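Tuesday, November 22, 2022

Gripper comparison, soft pads against the Nyberg parallel jaws. Volker Kettler is sold on the pads. I am not, yet.

His case is 62 good grasps on the Sadby fixture before lunch. Fine, but all of them were foam blocks, and foam flatters everything. I want glazed ceramic and thin plastic edges before anyone writes "better" in the report. The Nyberg jaws at least fail the same way each time — they slip, you see it, you log it.

Wrist camera: the wide lens bends straight edges badly near the rim. Müzeyyen Yalçınkaya says calibration takes care of that. Have not seen her residuals.

To do: redo the marker check at 10 openings, same operator. No swapping pads halfway. 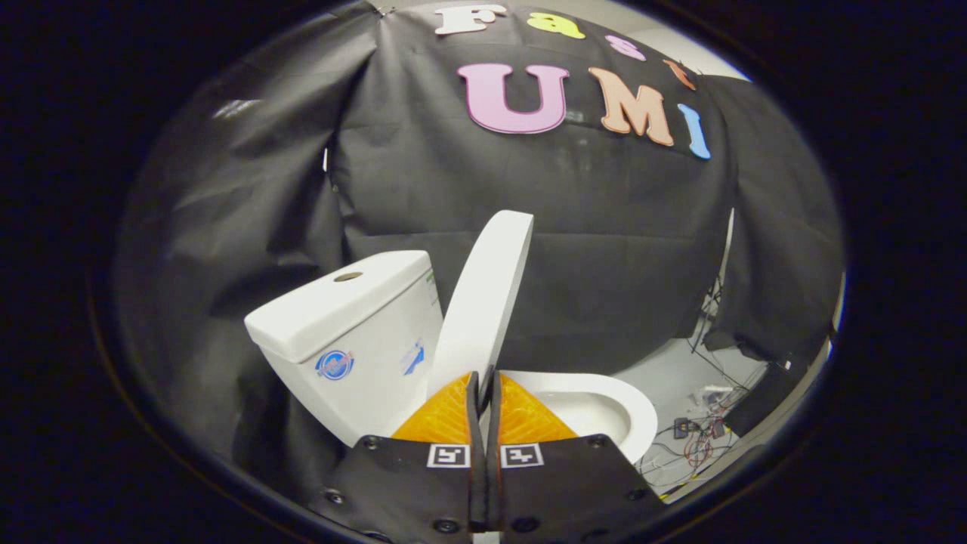
Do the foam results count toward the comparison?
Only as a warm-up. They stay in the log and out of the table until both grippers have done the hard parts.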